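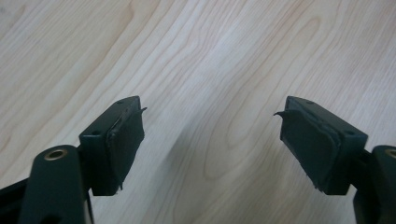
Section 3: Setting up your Tundholm facial cleansing brush and using it the first few times

Okay, you've got the box open and the charger plugged in somewhere, so let's get this thing ready for your face. I'm Vitória Vilela, I wrote the instructions for the Tundholm, and I've been using one on my own combination, easily annoyed skin since last August. If you're the type who skips manuals, at least read the cautions in this section. They're short, I promise!

Before you start

You'll need the handle, one brush head, the charging base, and a cleanser. Two heads come with it. The one with the white ring is the Soft head and the one with the gray ring is the Daily head. Start with Soft, even if you think your skin can take anything (I thought that too, and my cheeks were pink for two days).

Charging

1. Wipe the bottom of the handle with a dry cloth.
2. Stand the handle on the base with the power button facing you. It clicks in with a little tug from the magnet.
3. Check the light. Amber means it's charging and green means it's full. The first charge takes the longest, so I'd just leave it overnight.
4. Lift the handle straight up when you take it off. Don't twist it.

Note: If the light doesn't come on at all, turn the handle a half turn and set it down again. The contacts only line up one way.

Caution: The handle is fine in the shower. The charging base is not. Keep it on a dry shelf, away from the sink, and never pick it up with wet hands while it's plugged in.

Putting on the brush head

1. Make sure the brush is off.
2. Line up the notch on the head with the dot on the handle.
3. Push until you feel it snap, then give the head a gentle pull. If it comes off, it wasn't on all the way.
4. Rinse the bristles under warm water before the very first use. New heads have a slightly papery smell that goes away after a wash or two.

Picking a cleanser

Gels and light creams work best. I use the Pinheiro gel because it rinses off fast and doesn't foam all over my sleeves, but any mild, smooth cleanser will do the job.

Caution: Don't use scrubs, clay masks, or anything with beads or grit in it. The brush is already doing the rubbing, and the grit gets down around the base of the bristles and stays there. Don't use straight oils either, they make the snap ring slippery.

Your first wash

1. Take off your eye makeup with whatever you normally use. The brush never goes near your eyes.
2. Wet your face and the bristles with lukewarm water.
3. Put a blob of cleanser the size of a blueberry on your fingertips and spread it over your face. You can put it right on the brush if you want, but then turn the brush on only after it's touching your skin, or you'll be wiping down the mirror!
4. Press the power button once for low speed. (Twice is high. Leave high alone for now.)
5. Move the brush in small circles on your forehead. After 10 seconds it gives a short buzz, and that's your cue to go on to the next spot: nose, chin, left cheek, right cheek.
6. Keep your hand light. If the bristles are bending flat, you're pushing too hard, and the motor will slow down to let you know.
7. Turn it off, rinse your face, and pat dry with a clean towel.
8. Put on a plain moisturizer while your skin is still a bit damp.

Note: The brush shuts itself off if you leave it running, so if it quits in the middle of your neck, just press the button again.

How often

For the first couple of weeks, use it every third day, in the evening. If your skin feels calm, go to every other day. I've settled on every other day myself and have no plans to change that, though plenty of people with oilier skin like it nightly.

Caution: Skip the brush on sunburn, open blemishes, cold sores, or any spot that's peeling. If you use a prescription cream or an acne wash like Urex, check with your doctor or pharmacist before you add the brush, and never do both on the same night just to see what happens. Stop if you get stinging or redness that's still there the next morning.

Cleaning the head

1. After every wash, rinse the bristles under the tap while rubbing them with your thumb.
2. Shake it out and stand it up to dry with the cap off. The cap is only for travel.
3. Once a week, pull the head off and wash the underside with a drop of hand soap. Gunk collects in the ring, and it's not pretty.
4. Swap in a fresh head after 40 washes, or sooner if the bristles start to splay.

Replacement heads are sold in packs under part number 1023, and they fit the Arbridge travel handle too. Section 4 covers high speed and the body brush attachment.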